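Brundari Lining Boards: Common Questions

What are the boards for?
Lining cold rooms and lofts. Each pack holds 15 boards.
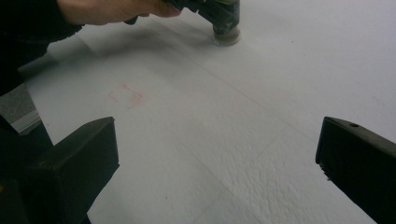
How are they stored?
Flat, off the ground, out of sunlight. Stacks must not exceed 300 mm.

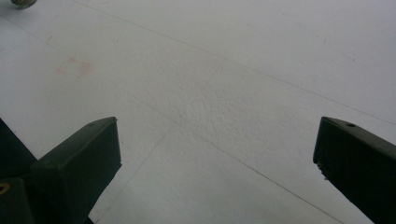 Boards kept upright may bow, and bowed boards are not covered by the guarantee.

Which adhesive is suitable?
Solvent-free only.

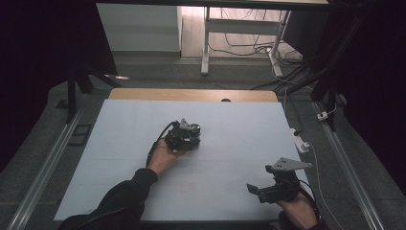
How long does delivery take?
Four working days from the Vik depot.

Orders placed after 4 pm go out a day later.
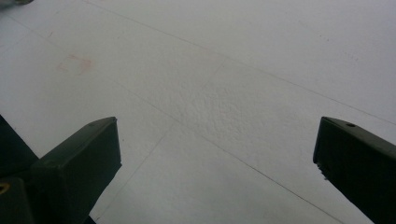 Trade accounts are handled by Birger Amundsen.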